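Spares day is back, and I came home with more than I took

By Senga Gourlay
16/08/2026
2 min read
12 comments

I only popped into the Cairns hall to drop off a bag of old curtain hooks, and I was still there at closing time! The odds and ends swap is running again after its summer break, and if you've got a drawer at home full of bits you can't name, it's the place for you.

The idea is dead simple. You bring the parts and leftovers that have come adrift from whatever they belonged to, tip them into one of the bins on the tables, and have a rummage for anything you fancy. It costs 64p to get in (Archie Mowat set the price years ago and won't hear of rounding it up) and that covers your tea as well.

I'd barely got my coat off before I was nosing through a grey bin with hardly anything left in it. There was a black wheel sort of thing with a shiny rim, a long piece in the loveliest royal blue, and something soft and orange that I picked up and put back more times than I'd like to admit.

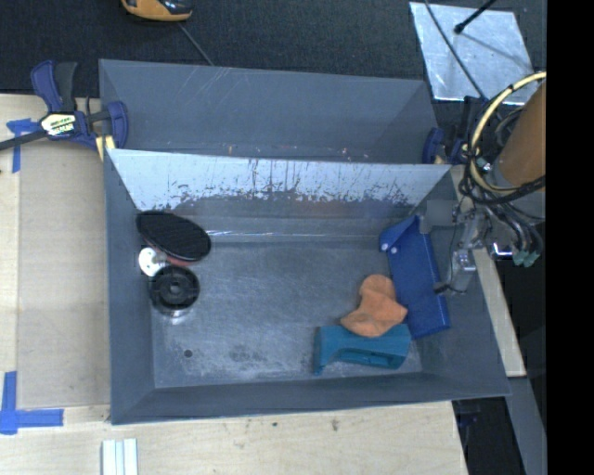

Slim pickings, but I had my eye on the blue one. Photo: Senga Gourlay

Leandro Zapata was on the next table, looking for a knob for his mum's old Fornell cooker. He found one too – the wrong colour, but it fits, and he was chuffed to bits. Alasdair Rutherford had brought a biscuit tin of castors and went home with a different biscuit tin of castors.

As for me, I left my hooks and took away a lampshade ring, a bag of buttons and, yes, the orange thing. I've no idea what I'll do with it.

The swap runs every fortnight until November, from 2 o'clock, and there's room for 18 tables if anyone would like to take one. Have a word with Archie at the door. Please check there are no batteries in anything you bring, and take home whatever hasn't gone by the end.

Shared 18 times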